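From: Natanael Sales
To: Zultcombe shared workshop list
Subject: Re: [zultcombe] Cables and the router on the white table

On Wednesday, Peixoto wrote:

> Can someone tell me if the router has to stay on the white table? I need
> the space for cutting fabric. Also the power strip is always in the way,
> and I am not sure which cables I can unplug. There was one hanging down
> to the floor and I almost put my foot in it.

Hello Peixoto, hello all,

The router does not have to stay there. We put it on the table in October when the old shelf was taken down, and then it simply remained. The yellow cable is the one from the provider, so please leave this one plugged in. The coiled white cable is a spare and can go in the drawer.

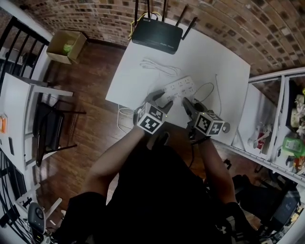
My proposal is to move the router to the white shelving unit and to fix the power strip under the table top. For this I need a longer network cable. Fosasley has one of 60 feet, which is too much, but they also sell one of 50 feet and I think it will be enough if we follow the wall -- I will measure again before I order.

Please do not connect a second strip to the first one. I know it is practical, but the landlord has asked us two times not to do it.

If nobody is against it, I can do the work one evening after six. The internet will be off for a short time, so tell me if you have a call planned.

Also, whoever has borrowed the bag of 100 cable ties, I would be glad to have it back.

Best regards,
Natanael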